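9th August, Urkthorpe bench notes

Finished the second read of the translated crime novel at last, the Runditz edition, and I'm so glad I went back in with a pencil this time! First time through I raced for the culprit like everyone does. Second time I watched how the author hides the illness in plain sight, and it's beautifully done. The fever turns up in chapter 2 as a throwaway complaint about the office heating. You read right past it.

For the reading database: I've put the book in at 335 pages, which is the count without the translator's afterword. Ostar has it longer but they count the ads at the back. Please leave mine alone when you merge the files.

Clue tagging went faster than in January. I'm using the short tags now (M for medical, T for time, P for place, X for anything I can't place yet) and the X pile is much smaller. A few things I want to remember:

- The pharmacist's receipt is tagged T, even though it looks like an M. What matters is the hour on it.
- The narrator says "the ward" before he has been told he's being admitted. I missed that completely the first time. Tagged X, would love a second opinion.
- The two phone calls in the middle section might be the same call told twice. If so, the timeline closes up by an evening and the brother's alibi gets very thin.
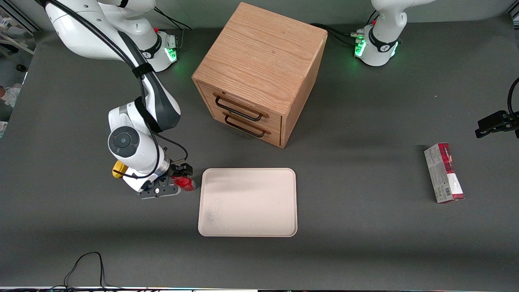
The other thing I got excited about is sentence length. I pulled 2,000 words from the opening and 2,000 from the hospital section and ran them side by side. The hospital sentences are so much shorter, and the commas nearly vanish. I'd felt it while reading (that flat, tired voice) but it was lovely to see it come out in the counts. Caveat for myself: this is the English text, so some of it may be the translator's doing. I need a sample from the original before I say anything out loud about the author's style.

Dalsgaard's script choked on the quotation marks again. It wants straight ones and the file has curly. I swapped them by hand in both samples and saved them as new copies, so the raw text is still there untouched. Worth fixing properly before the next book.

Next up is the earlier novel, the one with the lighthouse keeper's diary. It's supposed to be a lesser work but I peeked at the first chapter over lunch and the diary dates are already out of order, with no remark from anyone in the story. Very promising! Pencil sharpened, tags printed. Still to do: back up the clue sheet, and return the library copy.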